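Zerley

A collection of number puzzles for short classroom warm-ups

Version 11, released 29/10/2020

Zerley is a set of 241 number puzzles in plain text, made for the first few minutes of a math lesson. Each one fits on a board and can be read out loud, and most kids between eight and twelve can at least get started on it. We love these puzzles and we'd love for you to use them!

The whole thing began with a box of index cards that Danica Đorđević kept from her years of teaching fifth grade. Mateja Vukadinović typed them up one August, fixed the spelling, and added the first hints. Since then the set has grown a lot, and the newer puzzles (the calendar ones especially) are some of the best in it.

What's inside

puzzles.csv – the puzzles, one per row
hints.csv – up to three hints per puzzle, from gentle to very direct
answers.csv – answers, with a short worked solution where we have one
wording_notes.txt – changes to puzzle wording since version 8

Columns in puzzles.csv

id – a short code that never changes, even if the puzzle is reworded
topic – sums, products, fractions, time, money, shapes, or mixed
level – 1 to 5, set by hand
text – the puzzle as you would say it to a class
largest_number – the biggest number the solver has to handle, never over 2,000
source – the initials of whoever wrote it or sent it in

A row looks like this:

sum-014, sums, 2, "Two numbers add up to 100. One is four times the other. What are they?", 100, DĐ

How levels were set

Danica and Edin Vidmar each gave every puzzle a level without seeing the other's. Where they disagreed by one, we kept the higher level. Where they disagreed by more, they talked it over, and a few of those talks went on for a whole evening (the one over frac-009 is still going, so treat its level with care). Levels are a feel for difficulty and haven't been tested against student results.

Good uses

Warm-ups, math clubs, rainy recess, long car rides. Hadiza Ojo has been reading the level 1 puzzles to her six-year-old at breakfast, which we didn't plan for and are delighted by. The file is also handy if you're learning to work with CSV data and want something small and cheerful to sort and filter.

Please don't use it for grading. Answers sit right next to the puzzles, and some puzzles have more than one good answer. Those are marked "open" in answers.csv.

Known problems

Money puzzles use dollars and cents only. Fractions are written with a slash, so a spreadsheet may turn 3/4 into a date – import that column as text. Shape puzzles are thin on the ground, and time-022 depends on a 12-hour clock without saying so.

Adding a puzzle

Send the text, your answer, and one hint. Try it on a real person first! Senad Atanasov checks new puzzles and is quick and kind with feedback. Puzzles copied from books can't be included.

License

Free to use, print, and change for any purpose. A mention of Zerley is welcome.

Pictures 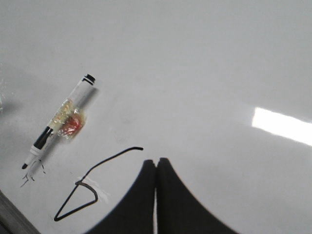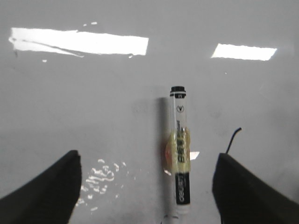
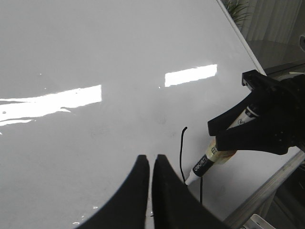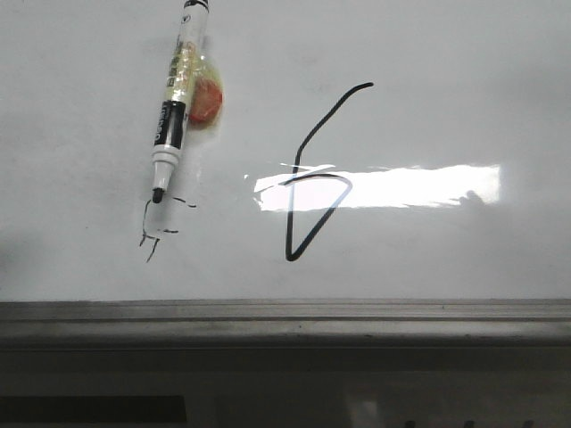 Glossy, pale surfaces in all four. First picture: a whiteboard marker. Last picture: a marker and a handwritten 6.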